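Server Board Teardown: Gallery

Notberg Workshop Pages > Galleries > Boards and Sockets

The boards in this set came out of a rack that Malabanan retired in October. The company sent the machines to the Notberg workshop for sorting, and most of the memory and drives had already been pulled and boxed before the boards reached the bench. What remained was the slower part of the work: getting the processors out of their sockets without damage, cleaning them, and deciding which boards were worth keeping.

We use the same order for every board. The heat sinks come off first, then the power cables, then the processor. The board stays flat on the bench until the socket has a cover on it. A bare socket is the easiest part of a server to ruin, and a few bent contacts are enough to send the whole board to scrap.

Notes on the work are below, grouped by job. They are written for people who already know their way around a desktop computer and have not worked on a server board before.

The socket at CPU1 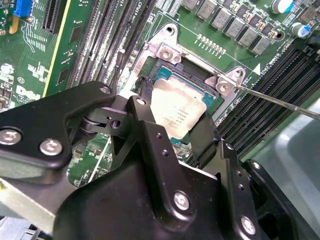
Notberg Workshop Pages
Text: the bench editor, boards and sockets
Posted 2025-11-03

A green server board with the processor still seated in its metal frame and old thermal paste smeared across the heat spreader. The tip of the screwdriver is on the right-hand screw, and banks of black memory slots run along both sides of the socket.

The screws at the socket have a cross-shaped recess. Pick a driver that fills the recess completely and hold it as upright as the space allows. If it starts to slip, stop and change the bit. A screw with a chewed head can take longer than the rest of the board put together.

Loosen the screws a little at a time, going from one to the next. Taking one all the way out while the others are tight puts a twist in the frame. Put each screw in the tray as it comes out, in the same layout it had on the board.

Look for loose cables before lifting any metal parts. Short leads tend to end up lying over the socket area, and a frame that catches one on the way up can drop back onto the contacts.

Cleaning the heat spreader

Paste is easier to remove while the processor is still held in the socket, with the contacts covered by the chip itself. Wipe from the outer edge toward the middle so that nothing gets pushed over the side. We use lint-free cloth and isopropyl alcohol, with the alcohol put on the cloth and never poured onto the chip.

Old paste comes off in two stages. The first wipe takes the bulk of it and leaves a gray film. Wait a minute, then go over it again with a clean piece of cloth. The printed lines on the spreader should be readable when you are done. Copy them into the log before the processor goes into its tray.

Lifting the processor

Hold the processor by two opposite edges and lift it straight up. Do not slide it. Set it down in a plastic tray with the contacts facing down and the lid closed. The socket cover goes on next, before you turn around to do anything else.

We check each socket with a magnifier and a lamp held low to one side. Good contacts reflect the light in even rows. A break in the pattern means a bent or dirty contact. Of the 49 boards in this batch, 3 were set aside for this reason.

Memory slots

Open the latches on every slot and look down the length of each one. Dust collects at the ends, where a brush does not reach well. Short bursts of air from a hand blower clear most of it. Canned air works too if the can is kept upright.

The slots are grouped by processor, and the labels printed on the board say which group is which. Write the label down together with the slot number. "Slot four" by itself is no use on a board with more than one bank.

Storage and labels

Finished boards go into antistatic bags and then into padded cartons from Dirside. The cartons hold up to 200 small parts if the dividers are used, or a short stack of boards without them. Each bag gets a label with the board number, the socket condition and the initials of whoever closed it.

Processors are stored apart from the boards. The trays are on shelf 87, in the Sustoven cabinet next to the test bench. Please sign the sheet when you take one out.

Boards with socket damage are in the red bin under the same bench. They are available for practice, and the memory latches on them can be used as spares.

More galleries: Power Supplies | Drive Cages | Fans and Shrouds | Rails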